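Workshop Tips: Trying Out Grippers Before You Bolt Anything Down

These notes are for a small shop with one or two arms and a drawer of fingers that never quite fit the job. Most of them come from comparing a Condov parallel gripper with a Merero one over the winter, first in simulation and then on the bench.

Pick one job and keep it. We use a gear assembly: a base plate, a few small gears and some odd parts. If you change the job halfway through, your notes from the first half are no use.

Write down the finger opening before the first run. Measure it at the tips with calipers. The number on the data sheet is for the bare jaws, and your fingers will change it.

Pointed fingers are good for getting between parts that sit close together. They are poor at holding anything flat and wide. For a disk, try gripping by the raised hub or the center hole before you order wider fingers.

Run enough tries to see a pattern. We did 148 with each gripper. Callum Moffat wanted to stop at 18, and at that point the wrong gripper was ahead.

Keep failed grasps in the log. Use short codes: S for slip, M for miss, T for tipped the part. Add a word or two if the code doesn't cover it. Stuart Lightfoot keeps his in a plain spreadsheet, one row per try, and it is up to row 568 without any trouble.

Mark the part positions. On the bench, use masking tape with a pencil outline. In the simulator, save the start layout under its own name and don't overwrite it.

Check the view from each wrist as well as the view of the whole table. A grasp can look centered from across the table and be well off to one side from the wrist. If both fingertips show in the wrist view, you can judge the gap by eye.

With two arms, decide which one moves first. Have the other wait clear of the middle of the table. Slow both down the first time they share a space.

Simulator views from the two-arm gear layout: 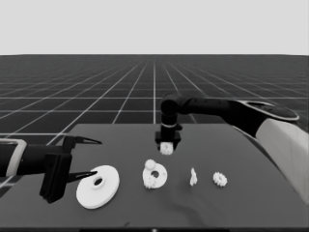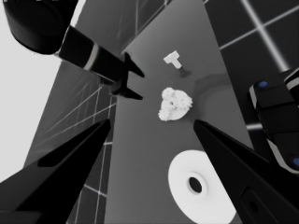
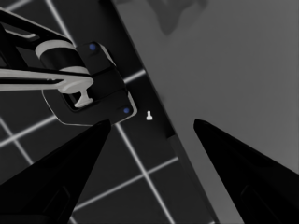 Don't trust friction settings out of the box. The De Bruijn controller we use lets you load the same motion file for the simulator and the real arm, so run one easy pick on both and compare. If the part slips on the bench and holds on the screen, lower the friction in the simulator until they match. Change one setting at a time.

White parts on a gray table are easy to pick out, but small ones seen end-on can lose their shape. Add a second camera angle before you start adjusting the lights.

Wipe the finger pads with a dry cloth between batches. Skip the solvent unless the maker says it is safe for that rubber.

Label the cables at both ends. A Hulach wrist camera and its spare look the same once they are plugged in, and swapping left for right will cost you an afternoon.

Stop for the day when you start nudging parts by hand to help the gripper. Any tries logged after that should be struck out and run again.

Fingers go back in the drawer in pairs, with a rubber band around each pair and the screws taped to the side.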